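4.2 Collecting the cloth episodes

I'll be upfront that this is the part of the project I enjoyed most, and also the part that ate the most of our time. The earlier sections make the policy sound like the main event. For us it was the data, and in particular the cloth data, which behaved nothing like the boxes and bottles we'd started with.

We used a pair of hand-held grippers, one per hand, each with a camera looking out over its own fingers. The operator just does the task the way a person would, and we get the video plus the pose of each tool. Our version of the hardware is what we call the Sandirgate build, and apart from the grip pads it's the same one we used for the rigid objects in Section 4.1. The pads did change. The smooth ones let thin fabric slide whenever the operator pulled sideways, so Anisa Rahman swapped in white ribbed pads, and after that we left the hardware alone (mostly – there was a brief and unhappy week with foam).

The two grippers need to know where they are relative to each other, and that matters a lot more for cloth than for a box. If you're handing a mug from one side to the other, being off by a finger's width is something the closing motion will forgive. If you're holding one corner of a sheet and reaching for the next, you close on air. We tried getting the relative pose from the two camera tracks alone, and it drifted as soon as the fabric covered a good chunk of the view. So we put a marker cube on the back end of each gripper, where the other camera has a decent chance of catching it. A cube gives you several faces to work with, and we only need one clean face to pull the estimate back in line.

We recorded 392 episodes for the cloth tasks, in 8 different rooms. I wanted more rooms and fewer episodes per room, and Remo Fiore wanted the opposite, so this split is basically the two of us meeting in the middle. We didn't tidy up or stage the backgrounds. Office chairs, ladders, people walking through the room next door, whatever was around stayed around. My feeling going in was that a clean background would teach the policy to lean on it, and the room ablation in Section 5.3 backs that up pretty well.

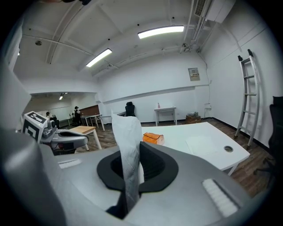
Figure 3. View from one gripper's camera during a cloth episode. A white sheet-like piece is folded and pinched upright at the gripper, with the second gripper and its marker cube to the left.

Back to the drift problem for a second, as it shaped how we cut the episodes. Fabric gets in the way of its own measurement. The moment you pick it up it rises into the middle of the view, and the better the grasp, the more of the room it hides. Our first reflex was to throw out any stretch where the cube went missing. That was a bad idea! It left us with lots of approach motion and almost no handling, and a policy trained on it would glide up to the cloth very nicely and then dither. What we do now is keep a stretch if the cube comes back within 40 frames, and fill in the relative pose from the inertial readings in between. Longer gaps get cut, and the two sides are treated as separate clips.

We also had to decide what counts as a grasp on something that has no fixed shape. For rigid objects we used finger width, which works great: the fingers stop, the object's in there, done. With a thin sheet the fingers close nearly all the way whether they've caught anything or not. We ended up with a small classifier that looks only at the crop right between the fingers and says held or not held. It was trained on hand labels that Anisa and I did over one long Sunday, and we disagreed more than I'd like to admit, mainly on cases where a single edge was caught and the rest was hanging free. We labeled those as held. I'm still not totally sure that was right, and anyone reusing the labels should know about it.

The operators got a short practice session before recording, and we kept the instructions loose. We asked them to keep the far gripper in view when they could, to avoid whipping the tools around, and to carry on after a mistake. That last one took some convincing. People really want to stop and start over when they drop a corner, and the recoveries turned out to be some of the most useful data we have (see the Gunawardena split in the appendix, which holds only episodes with at least one regrasp). With recoveries taken out of training, the folding policy finished the task far less often once the first grasp failed, and on the easy starts there was hardly any difference.

Processing ran overnight on the lab machine. We resample everything to 60 Hz, line up the two gripper streams by cross-checking their clocks against a flashing light shown to both cameras at the start, and express every action relative to the current pose of the hand that performs it. We did try expressing both hands in a shared frame. It looked more elegant on paper, but any error in the relative pose then leaked into both arms' actions, and the folds came out crooked in a very repeatable way. With per-hand actions the relative pose goes in as an observation only, so a poor estimate hurts less.

One limitation I'd like to flag before the results. Nearly all the cloth we used is plain and light-colored, bought in one batch from a supplier in Sturkthorpe, and it creases sharply. Stretchy or heavy material is a different animal. Remo ran a handful of informal trials on a knitted blanket in April, and the policy kept grabbing a good spot and then lifting far too early, as if it expected the thing to weigh nothing. We don't report those trials as a result, but they're the reason the Celirwood test set in Section 5 includes two heavier fabrics that never show up in training.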